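Lo del menú de mediodía, otra vez
Boletín de los vecinos y oficinas del polígono Omadari, diciembre

La cafetería de la planta baja estrena proveedor, Okton, y con él llega el «menú consciente». Nos lo han presentado con cartel, degustación y una encuesta de satisfacción que se repartió antes de probar nada. Bocadillo, verdura y poco más.

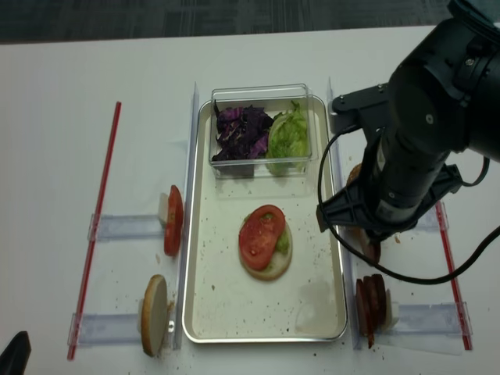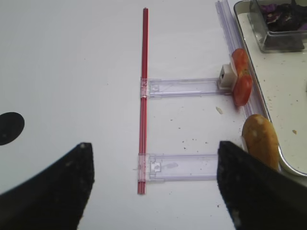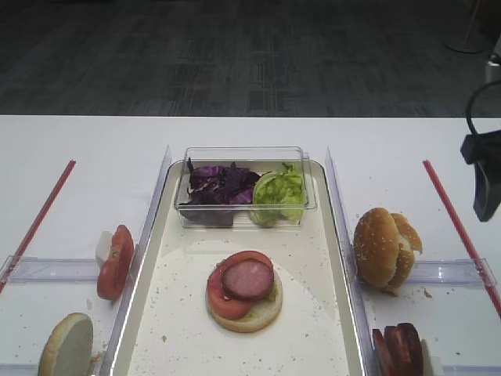
Un lector que firma como Nasr nos escribe que exageramos con las quejas, que comer más verdura le sienta bien a cualquiera y que por 9 euros no se come mejor en todo el polígono. Puede ser. También decía la propaganda del proveedor anterior que en Omadari nunca se había comido tan sano, y a los dos meses la ensalada era maíz de lata.

Lo que nos cuesta creer son las cifras. Okton asegura que el menú reduce el desperdicio un 40 por ciento. ¿Respecto a qué? Preguntamos y nos remitieron a un folleto en el que aparece el mismo porcentaje, en letra más grande. El folleto habla además de 331 comensales encuestados. En el comedor caben unos 200 y a las dos y media siempre hay mesas libres, así que o se cuentan otros centros o alguien contestó dos veces.

Tampoco está claro qué significa «de proximidad». El tomate en diciembre no suele venir de la huerta de al lado, y cuando se pidió la lista de productores la respuesta fue que estaba en elaboración. La seguimos esperando.

Quien quiera traerse la comida de casa puede usar los microondas del edificio Droltov, que siguen siendo gratis y siguen sin limpiarse. El horario es el de siempre, de 13:00 a 15:30. Las opiniones sobre el menú, a favor o en contra, se pueden dejar en el buzón de la entrada, junto a los ascensores.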